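Cuaderno del taller de teatro
2020-02-06

Ensayo largo, de los que dejan la cabeza llena, así que escribo esto antes de cenar para que no se me vaya nada. Quien coja el grupo cuando yo no esté, que lea por lo menos lo del coro y lo de las entradas por la izquierda, que es donde más nos atascamos.

Empezamos con el calentamiento de siempre, el de las vocales en cadena, y después repasamos el segundo cuadro de Stanach entero y sin parar. Me había prometido no interrumpir y casi lo cumplo (paré una vez, por lo de la carta, lo confieso). Duró 19 minutos. En la lectura de diciembre nos parecía un cuadro corto y ahora, con los movimientos puestos, ha crecido muchísimo, sobre todo en las transiciones. Los chicos esperan a que el compañero termine de colocarse antes de hablar, y eso, sumado de escena en escena, pesa. La próxima vez quiero probar a que el texto arranque mientras todavía están caminando. Con la escena del muelle ya lo hicimos así y ganó una barbaridad.

La posadera. Tenemos dos alumnas que quieren el papel y las dos lo hacen bien, cada una a su manera. Una tiene un volumen estupendo y se la entiende hasta en la última fila; la otra habla más bajito, pero escucha de maravilla, y cuando está en escena los demás actúan mejor. Mi idea de hoy, y la apunto para discutirla con calma, es partir el personaje: una posadera joven en el primer acto y otra mayor en el segundo. El texto lo permite, porque pasan veinte años entre uno y otro, y bastaría con que compartieran un gesto. Probamos el de secarse las manos en el delantal y funcionaba, aunque todavía les sale muy marcado, como si avisaran al público.

El coro de los pescadores. Sigue habiendo prisa en «que no vuelva la marea», siempre en el mismo sitio, justo después de la respiración. Lo hicimos sentados, luego de pie y al final caminando por la sala, dándole a cada sílaba un paso, y caminando salió por fin parejo. En cuanto volvimos a las posiciones se aceleró otra vez. Sospecho que es cosa de las miradas: de pie en semicírculo buscan todos al mismo compañero, que es el más nervioso del grupo, pobre mío. Voy a moverlo a un extremo y a poner en el centro a alguien tranquilo. Y hay que insistir con las consonantes finales, que se las comen con una alegría tremenda.

Ieuan Howells se quedó la segunda mitad y me pasó sus notas de música. Propone bajar un tono la canción de la despedida, y yo encantada, porque arriba no llegan cómodos y se les pone cara de susto. También pide que el narrador no hable encima de los dos primeros compases. Eso nos obliga a alargar el silencio tras la salida del farero; lo ensayamos y, la verdad, el silencio es precioso. Queda puesto.
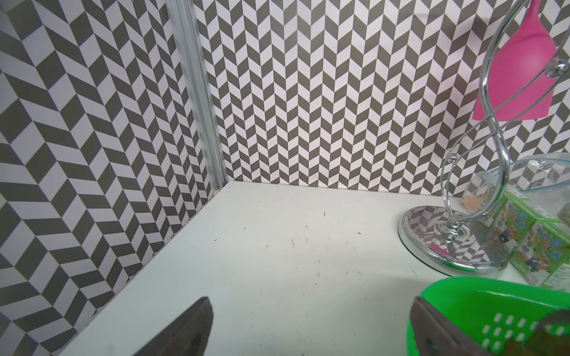 Pared en espiga gris y blanca, con el perfil de aluminio en la esquina.

Las entradas por la izquierda, que es lo que prometía arriba. Se nos juntan los tres viajeros con el coro que sale y se forma un tapón. He cambiado el orden: primero sale el coro por detrás, después entra el viajero del baúl, y los otros dos esperan a la frase «¿queda sopa?» para aparecer. Hay que marcarlo en los guiones de todos, también en los de quienes no están en esa escena, porque luego se sustituyen unos a otros y nadie se acuerda. Para el que lleva el baúl: que lo apoye antes de saludar. Hoy saludó con él en brazos y perdió media frase.

Jia, la niña que viene del mar, sigue sin tener final. Tenemos la versión en la que se marcha y la versión en la que se queda dormida junto al fuego. A mí me tira la segunda, pero al grupo le gusta la primera y defienden bien sus razones, así que ensayaremos las dos hasta que una se caiga sola. Les he pedido que escriban en casa qué se llevaría Jia en los bolsillos. Me encanta ponerles esa tarea, siempre sale algo que acaba entrando en la función.

De la sala de Kiltport: confirmada para abril. Caben 453 personas, bastantes más de las que hemos tenido nunca delante, y habrá que trabajar la proyección desde ya. Nada de gritar, que los conozco. Ejercicio de la pelota imaginaria a la última fila, al principio de cada ensayo, todos, yo incluida.

Pendiente:
Copiar la canción en el tono nuevo y repartirla.
Preguntar en Memuvar por los faroles y si los alquilan por semanas.
Coser el bajo de la capa del farero, que se la pisa al girar.
Traer el delantal de verdad para las dos posaderas.
Repasar con los narradores la página 20, desde «aquella noche» hasta la campana.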